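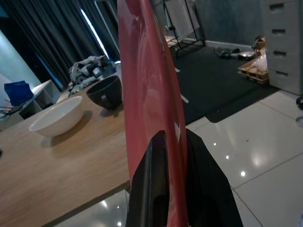

Rewriting the scar care leaflet at the Flosstead clinic

Project report by Yuxi Yan
Second year, Health Communication
Supervisor: Dušan Hudec

How I ended up doing this

I had my heart set on a project about hospital signs (I still think it's a good idea, for what it's worth), but the placement I was given was at the Flosstead clinic, which does small skin operations and plastic surgery. Moles off, cysts out, eyelids, the odd earlobe repair. There are no signs to speak of. What they do have is a leaflet called Looking After Your Scar, and in my first week Jiahui Cai, one of the nurses in the dressings room, put it in my hand and asked if I'd be able to get through it. I got to page three.

So that became the project. My question was whether a shorter leaflet in plainer words would help people find what they needed at home after a small operation. I wasn't looking at whether scars healed any better! That would need far more time than I had, and proper ethics approval for looking at patients' notes.

What the old leaflet was like

The old one is 2314 words long. It grew over the years as different surgeons added their own paragraphs, so it says when to start massaging the scar in two places and the two places don't agree. It opens with a history of the clinic. The part about when to ring for help is on the back page, under parking.

I also want to be fair to it. The section on sun cream is lovely, clear and friendly, and I kept it nearly word for word. Yulan Xu, who works on reception, told me she wrote that bit herself after getting the same phone call all summer.

What I did

First I sat in the dressings room on Wednesday mornings and wrote down the questions people asked when their stitches came out. I only noted the question, no names or ages. The same ones came round again and again: can I shower, when can I swim, is it meant to be this lumpy, should it itch, can I put make-up on it.

Then I made those questions into the headings of the new leaflet, in the order people seemed to meet them. Showering comes first and make-up comes near the end. "When to ring us" went on the front in a box of its own. Jianguo Lei, the surgeon who looks after patient information, went through every line for me and sent it back covered in green pen, twice. The massage advice took longest, as he had to get the other surgeons to agree on one version before I could print anything. I'd pencilled in a day for that. It took three weeks, most of which I spent refreshing my email.

The new leaflet came out at 1268 words. I was aiming for 1000 and couldn't get there without dropping the part on raised scars, and Jianguo was firm that it stayed.

Trying it out

I asked 40 people to help, all students or staff from our campus and none of them patients. Half got the old leaflet and half got the new one. Everybody had the same little tasks, such as "your scar is red and sore and it's Sunday evening, find what to do", and I timed how long they took to put a finger on the right line. Afterwards I asked them what they thought, and that turned into the best part of the whole thing because people love complaining about leaflets.

What I found

The new leaflet was quicker for nearly every task. The biggest gap was on the ringing for help one, where several people with the old leaflet gave up and said they would just look it up on their phone. The times for sun cream came out almost the same in both groups, which makes sense when the wording had hardly changed.

One task went the wrong way. I'd asked people to find out about silicone gel, and the new leaflet was slower. I had tucked it under "Is it meant to be this lumpy?" and that isn't where anyone looked. They wanted a heading with the word silicone in it, or at least "creams and gels". I've since changed it, but I ran out of time to test it again, so please don't take it from me that it's fixed.

On the opinions side, people liked the questions as headings and didn't like the typeface (fair, I picked it at midnight). Two thought the tone was a bit too cheery for someone who might be worried about their face. I've thought about that comment a lot. I took out the exclamation marks, though you'll have noticed I can't manage it in a report.

Problems

My testers weren't patients. They hadn't just had an operation, they weren't sore or anxious, and most were under thirty and read for a living, more or less. A real patient at home might do quite differently with either leaflet. I also timed people with the stopwatch on my phone while holding the clipboard, so the times are a bit rough and I wouldn't lean on small differences.

And the leaflet only exists in English. Yulan says plenty of families who come in would rather have it in another language, and I should have asked about that in week one and not week nine.

If I did it again

I'd test on paper scraps much earlier, before I got attached to my headings. I'd ask to try it with patients at their one-week check, with the right permissions, and I'd have someone else do the timing.

The clinic is keeping the new version in the dressings room for now and Jiahui is writing any leftover questions on the back of a spare copy. She's got swimming pools and hair dye so far.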